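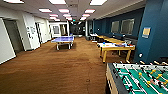 Last term's group asked whether the head camera really has to be checked before every session, when the robot is the same one as the day before. It does. The neck joint settles overnight and the view drops with it.

Unit 4: Setting up the head camera on the Hakeo

Before you start. Park the base on the Greltau dock and leave the arms folded. The battery should read 100 per cent. If it reads less than 45, charge it and come back later.

Lens. Wipe it with a dry cloth, never a paper towel. Check that the ring is tight – finger tight is enough.

Tilt. Send the head to its home position and read the angle off the Kirnent panel. It should say 31 degrees down. Adjust with the small screw behind the neck cover, a quarter turn at a time, and home the head again after each turn.

Lighting. Switch on all the ceiling lights in the room you will work in and wait until the exposure value stops moving. Then lock it. Panels in long rows can give a coloured tint at their edges. Note it in the log but do not correct for it in software.

Long view. Face the robot down the length of the room. Floor lines and table edges should look straight. If they bow, load the lens file again from the Bundgaard folder.

Write the tilt, exposure and battery values in the log before you undock. Bring your log sheet to the next practical, where we take the neck cover off and look at the joint.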